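Kerslake Stone & Worktop Balm, 483 ml tin

I've been making this balm in my garage in Prorilholm since the year we put our own worktops in, and it's still the thing I get the most emails about (mostly "when's it back in stock?" - it's back in June!). It's a soft, buttery polish for sealed stone and oiled wood, so if you've got a bit of both you only need the one tin.
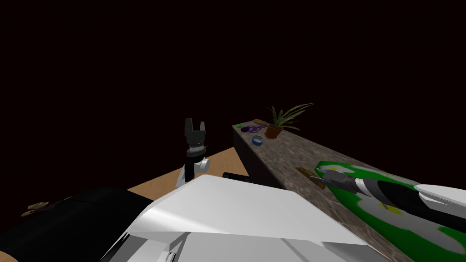

Kitchen care > Polishes and balms

A tin lasts me almost 18 months, and I'm heavy-handed. Scoop out a bit the size of a hazelnut, rub it in with a Priltex cloth, leave it for 90 minutes and buff. I do mine at night with the radio on and it's quite a nice job. It smells faintly of orange peel. My friend Mavis Boateng wanted lavender, so there's a lavender one too now (she was right, it sells better).

Dark marble with pale veins is where I like it best, as the grey comes up lovely and deep. Do wipe up lemon juice and vinegar quickly though - balm or no balm, marble hates them. Please don't use it on unsealed stone, it'll go patchy.

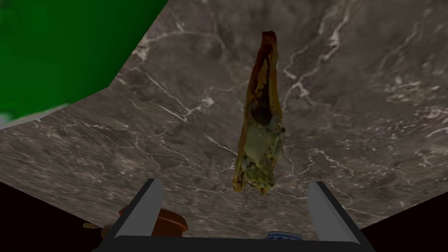

Sizes and postage

The big tin is 483 ml and the little one is 93 ml, handy if you just want to try it on a chopping board first. Both go out in a padded box from the Wollitz depot, where Troels Østergaard does the packing. Refills come in a pouch, same recipe, a bit cheaper. Drop me a line if you're not sure what your worktop's sealed with and I'll do my best to help!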